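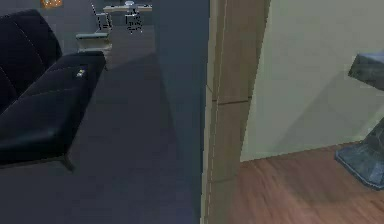

Posted by the equipment planning desk, Mureser
Stovden office, contract role, open until the end of August

Equipment Buyer, Home Robots (part-time, 6 months)

We are planning to buy mobile robots for household fetch-and-carry work, and we need someone who doesn't believe brochures. Bowen has quoted us for 7 units. Skinora wants us to take more and calls it a discount. Both sales decks lean on simulated homes, and we have read enough of them to want a second opinion before any money moves.

A simulated apartment will give you a doorway with dark gray floor on one side and reddish-brown boards on the other. It will give you a black sofa with something small lying on the seat. What it costs to own a machine that copes with that in a real home, week after week, is a different question, and the decks are quiet on it.

You will:
- go through both quotes line by line, including service, spare batteries and software fees
- read the 77-page test report and tell us which results came from simulation only
- draft a budget that includes the option of buying nothing
- sit in on vendor calls and ask the dull questions

You should have bought equipment before and regretted at least one purchase. Robotics experience is welcome. A sales background is fine if you're over it.

Hours are flexible, but vendor calls start at 9 a.m. The role has no commission and no bonus tied to a purchase.

To apply, send a resume and 200 words on a quote you turned down. Please skip the cover letter. Applications written by either vendor's partners will not be read.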